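Skestville Produce Display Group – Minutes
2019-08-20
By Ming-te Hung

1. Opening
We got straight into it, as everyone wanted to talk grapes. Last month's minutes were approved with one fix: the Girnside delivery was 541 pounds, and the earlier figure has been struck. Wonderful haul either way!

2. Background and surfaces
The group likes plain white behind the displays and wants to keep it for the August opening. Trương will ask Trullovus for a price on 700 paper liners.

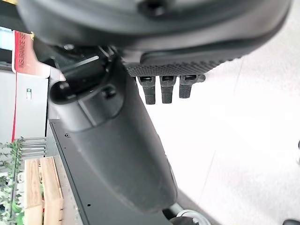 3. Crates
Big agreement on the slatted wooden crates. They let the produce do the talking, and the pale wood looks great on the long gray table. Moved and passed that we order 4 more from Girnside, same size, with a solid front board if they have it.

Discussion drifted (happily) to whether the grapes should go in by the bunch or be snipped into smaller clusters.
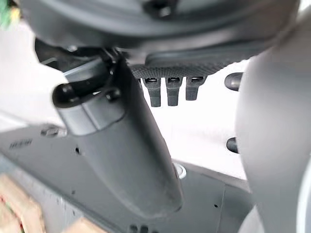

Whole bunches won, leaves left on where they look fresh. Ming-te will write this up on a card for the packing table, along with a note about picking bunches up gently by the stem end.

4. Greens and radishes
Lots of love for the mixed crate – the red against all that green is just what we hoped for. We'll do 2 of these for the opening.

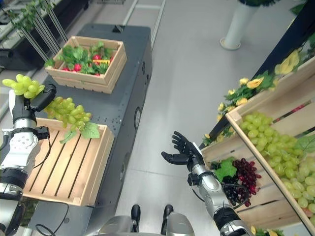

Green grapes at the slatted crate, with the greens and radishes farther back on the table.

5. Grape choice
The pale green ones stay. Several members were thrilled with the peachy blush on some of the fruit and asked that those go toward the top of the crate.

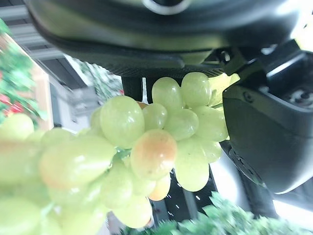 6. Actions
Trương – liner price from Trullovus
Ming-te – crate order to Girnside, packing card
All – bring ideas for trailing greenery behind the table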